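The Harstead swap table, and the woman who lays it

The kettle is on before I've got my coat off. The organiser of the Harstead swap table (she'd rather I left her name out, "it isn't my table, it's everybody's") has been up since six sorting crockery, and she is already talking about plates.

"People think it's all bone china and heirlooms," she says. "It's mostly the plate you had your toast on for ten years. I love those! You can feel that somebody liked them."

The idea could hardly be simpler. Once a month, from April until the evenings draw in, people bring along the kitchen and table things they no longer use and take home something they will. No money changes hands. Mugs, jugs, bottles, bowls, the odd fish kettle - it all gets looked over, sorted by use and put out. The first one had two tables and was over by lunch. The last had 75 people through the door, and a queue for the casserole dishes that she is still laughing about.

She got going after clearing her aunt's house, when she found herself with 30 dinner plates and nowhere to put them. "I stood in the kitchen and thought, I can't put these in a skip, I just can't. So I rang round. By teatime they'd all gone, and I'd come home with a soup tureen, so I hadn't really learnt my lesson, had I?"

What interests me most is how much thought goes into the laying out. She's firm about it. White tabletops, no cloths, plenty of space between one thing and the next. Early on she tried patterned cloths borrowed from the bowls club and found that people walked straight past some lovely things.

"A pattern eats a plate," she says. "You put a blue plate on a flowery cloth and it's gone. Put it on a plain white table and people come across the room for it. Colour does the work if you let it."

She gets up to show me, moving the biscuits to make room, and sets a green saucer on the bare worktop. She's right, it sings. She then puts it on the tea towel, pulls a face and takes it off again.

Round plates, she tells me, are the hardest to do well. Stack them and only the top one is ever seen. Prop them up and somebody's sleeve will have them over. Flat and alone is best, with one other thing on top if you want to give people an idea of size. She's very keen on this last trick. A spoon will do, or an apple, or a bottle lying down.

"Standing up, a bottle just looks as if someone's forgotten their drink," she says. "Lay it on its side, on the slant, and suddenly you're looking at the shape of it. And you can see how big the plate is, without anyone having to get a ruler out."

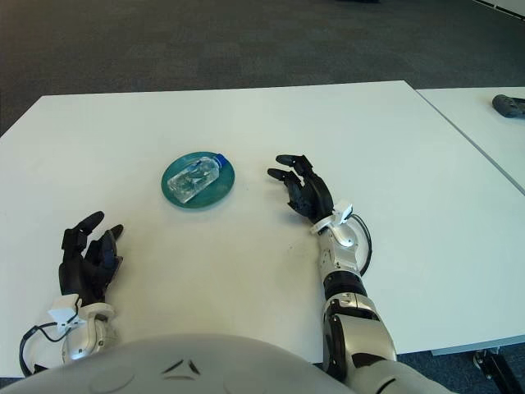 Odoi wasn't so sure about the bottles, and told her that a clear one with its cap on would always be taken for rubbish by somebody in a hurry, and that she ought to stick to spoons. She took that well enough, but she hasn't changed her mind.

"It's the blue caps I like," she says. "Blue next to a greeny sort of blue, that's the sea, isn't it? I'd have a whole table of it."

We talk on about lids (keep them with their pots, always, with string if need be) and about chips in rims, which she will forgive in a mug and never in a plate. She has a box under the stairs for things that haven't found a home after two goes. There's a gravy boat in it that I have my eye on, and she can tell.

Next on her list is a table only for children, low enough to reach, with egg cups and beakers and small bowls they can choose for themselves. She has been collecting for it since the winter and has got to 100 pieces, most of them egg cups.

"Take the gravy boat," she says, as I'm finding my scarf. "Go on. Bring me back a jug."

Harstead Swap Table | Contact us | © Harstead Swap Table, all rights reserved | Back to top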